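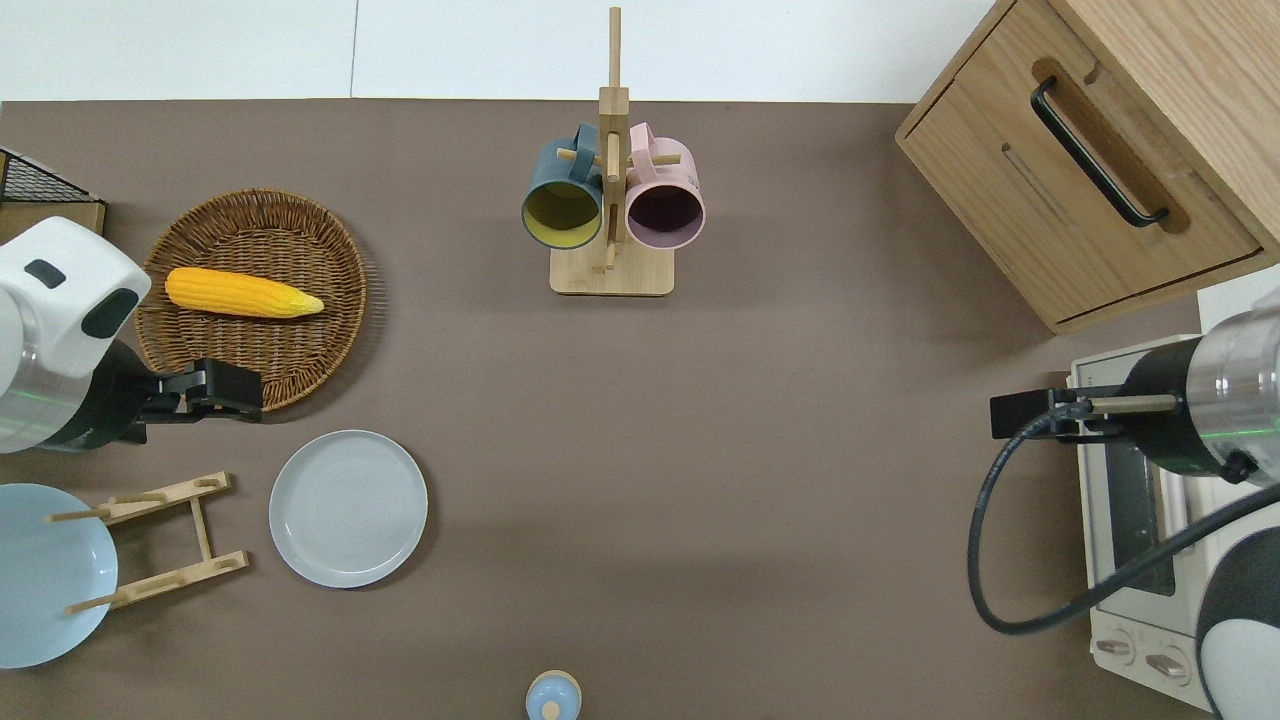 Binduven Stream Project
Interim progress report to the Dimitriou Fund
Prepared by Lejla Hoxha, project officer
Aug 22, 2022

Summary

The project is on schedule for tree planting and water testing and behind schedule for fencing. Spending is within the approved budget. We are asking for one change to the grant terms, set out under Changes requested.

Work on the ground

The stream runs off Morkurum moss, through four farms and into the sea at Gonness. The grant covers the middle stretch, where cattle have had open access to both banks and the soil has been slipping into the water for years. Our first task was to agree lines for new fencing with the farmers. Three of the four have signed. The fourth, at the upstream end, wants a wider drinking bay than our drawings allowed for, and Gráinne Buckley has redrawn that section to suit. We expect a signature once the farm's own agent has looked at it.

Fencing has gone up on the lower two farms only. The contractor lost part of the spring to wet ground and then had trouble getting posts of the length we had specified. A further 115 metres was marked out in July and will be the next section built. The gates are on site and are being stored in a barn on the lower farm at no cost to the project.

The drinking bay on the second farm is finished and in use. Stone was laid on matting and the cattle took to it without difficulty. The farmer has asked whether a second bay could be added near the ford. We have told him that this is outside the present grant but have kept a note of it.

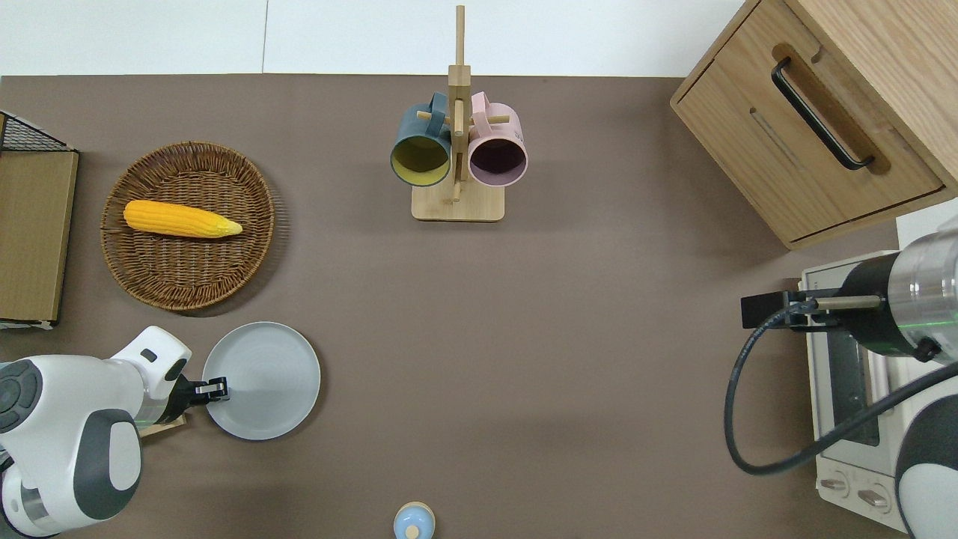 Trees

All 3,000 trees ordered for the first season were planted before the end of March. They are mostly alder and willow on the wetter ground, with hawthorn, rowan and a small amount of oak further back. Losses have been heaviest on the south-facing slope below the road, where the soil is thin and the spring was dry after planting. We will replace the dead trees there with hawthorn and leave out the oak, which did worst.

Voles have damaged some of the willow. Guards were fitted to everything but had not been pushed far enough into the ground in places, and this has been put right. Grass between the rows was cut once by hand in June. We had planned a second cut in August, but growth has been slow and we have moved it to October.

A short stretch of bank near the old mill was left unplanted after a tenant pointed out that machinery has to get down to the sluice. The access route was missing from our plan and has now been added.

Water testing

Testing began in the first month of the grant at seven points between the edge of the moss and the road bridge at Gonness. The total is now 501 samples. Each is checked for cloudiness, acidity, phosphate and nitrate, and the water temperature is taken on the spot.

The results so far are a baseline and we would not want too much read into them. Phosphate is highest below the second farm, as we expected. It was also high on several visits at the point just above the road bridge, where we expected nothing much. There is an old septic tank close by. The householder has been helpful and is having it inspected. Cloudiness goes up sharply after rain at every point except the top one, and comes down again within up to two days.

One batch from May has been left out of the results. The labels had come off in the cool box and we could not be sure which bottle came from where. We now write on the bottles with a paint pen.

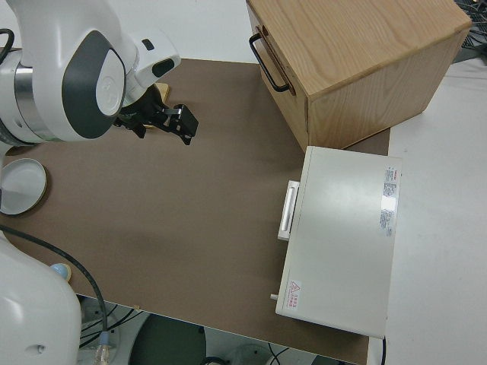
People and training

Two part-time field assistants were taken on in January and both are still with us. Each has done the first aid course and the river safety day. Training in identifying stream invertebrates has been put back because the tutor was ill, and the college has given us a new place on the next course without a further charge.

We held one open evening in Gonness. Most of the questions were about flooding, and whether trees would make it better or worse for the houses by the bridge. We explained that the planting is too small to make a noticeable difference either way. Several people asked for this in writing and a letter has gone out. The angling club has offered its old catch records, which go back further than anything we hold.

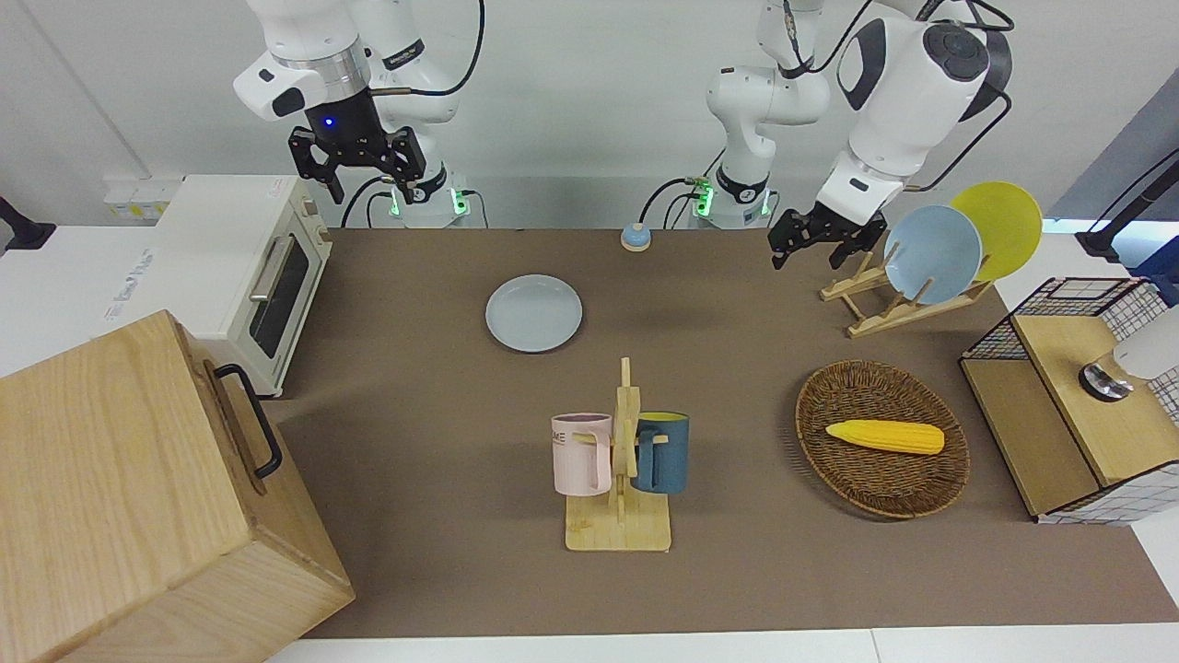 Bottle washing and storage need better arrangements before the autumn testing begins. The bottles are at present rinsed by the field assistants at home, and Gráinne Buckley has pointed out that this makes it hard to show they have all been treated the same way. We have looked at doing it on our own premises. The dish rack at the back of the brown table would take the bottles, but we do not want them drying where cups and plates are put, and a separate rack will be bought from the equipment line. Phosphate-free detergent has been ordered, together with a lidded crate so that clean bottles can be kept apart from used ones.

Spending

Staff costs are as forecast. Trees and guards came in slightly under, mainly through ordering early. Fencing is well under, but only because most of it is still to be built, and we expect to spend the whole of that line. The price of posts has risen since our application. Test kits cost more than planned because we have sampled more often after rain.

Changes requested

We ask that the fencing deadline be moved to the end of the next financial year. We also ask to use the saving on trees for test kits. Neither change affects the total grant.

Next period

Sign the agreement with the fourth farm.
Build the marked-out fence and hang the gates.
Replace failed trees on the slope below the road.
Carry on testing at all points, with extra visits after heavy rain.
Copy the angling club records and return the originals.

Receipts and the full table of test results are being sent separately.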